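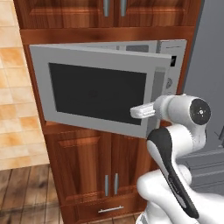 Figure 1. Rendered kitchen view with the microwave door open.

Student Injuries During Lunch Break at Closton High School
Project report, Health and Safety Studies
Coralie Nepia
July 17, 2025

1. Background
In March a ninth grader at Closton was knocked down in the cafeteria line and spent two nights in the hospital with a concussion. The Rerkby local paper ran the story under a headline calling it a prank. The school called it an accident. I wanted to find out how often students get hurt at lunch and what the injuries are.

2. Method
I used the nurse's log for the school year, with names removed. I also gave a paper survey to students in two grades and got 70 back. Mr. Aubert checked the questions before they went out.

3. Results
Most lunch injuries in the log were bruises and cuts from pushing or tripping. Burns came next, mainly from soup and noodles heated in the student lounge. Head injuries were rare, but each one led to a call home.
In the survey, many students said they had been shoved or tripped as a joke. Few had told an adult. The usual answer was that it was not serious enough.

4. Limits
The log only covers students who went to the nurse. Closton and the other schools in the district have up to 3000 students together, so one school's numbers may not match the rest.

5. Next steps
The Luro building opens its own cafeteria next year. I would like to repeat the survey there with a question about who was watching the room.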